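A story in the post

I sent my short story off to the Romon prize back in April, at 11 at night and in my dressing gown, and then did my level best to forget about it. I'm not very good at forgetting about things, as my sister will tell you – I checked my emails so often that the dog started sighing at me.

Well, it got an honourable mention! There were 928 entries and they picked 30 for the list, and mine is on it, between a ghost story by Vinh Trình and a lovely sad thing about a ferry by Yaryna Zinchenko, which I've now read twice. Mine is the one about my grandmother's allotment. It came in at 1174 words after Teresa Fahy talked me into losing the whole first page (she was right, I sulked for five days, she was still right).

The reading is at Kendley library and I've been asked to do my opening, so I've been practising on the stairs, where the echo is kind to me.
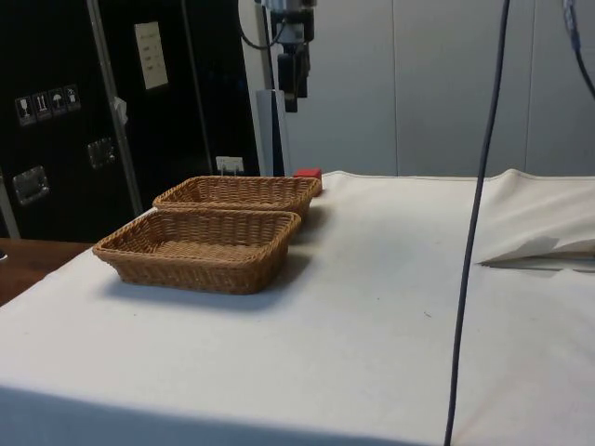 Two wicker baskets on a white cloth.

I still can't get through the bit with the runner beans without my voice going wobbly, so if you're coming, please sit near the front and look encouraging. Kathleen is bringing her lemon cake.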